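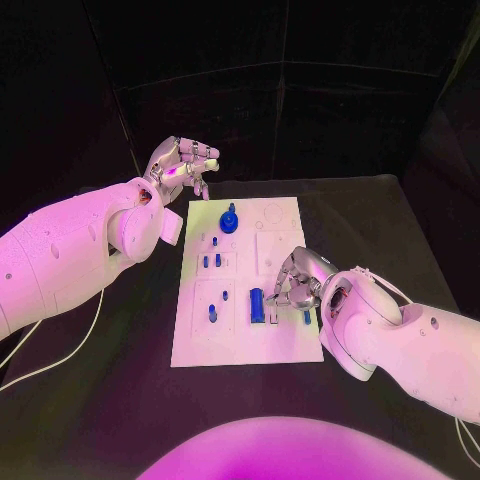 **For release: 18 April 2023**

**Umico puts its task board on sale — and asks buyers to doubt it**

Honley — Umico today begins selling the Maddale board, a flat, rectangular practice board for hand skills. It is meant for training rooms, colleges and home workbenches, and it costs £207.

The company makes no promise that the board will improve anyone's dexterity. Boards of this sort have been sold for years on claims that are hard to check, and Umico would like to see better evidence, including for its own.

"People get better at the board. Whether they get better at anything else is a fair question, and I don't think our trade has answered it," said Sarita Tomar, who leads product design at Umico. "I would be wary of any seller who says it has."

In February the company lent boards to 100 trainees at Delacroix, a repair firm, for two weeks. Most finished their tasks faster by the end. Umico does not regard this as proof of much, as there was no comparison group and the trainees had their ordinary bench work to practise on as well.

Anju Bisht, training manager at Delacroix, has ordered more boards but remains unconvinced by timed scores. "They rush. I'd sooner see a part put in properly and slowly," she said.

A first batch of 483 boards is ready to send. Spare parts are sold separately — a cost buyers should allow for, as small parts get lost. Boards may be returned within 100 days, used or unused.

**Press contact:** Sarita Tomar, Umico, Honley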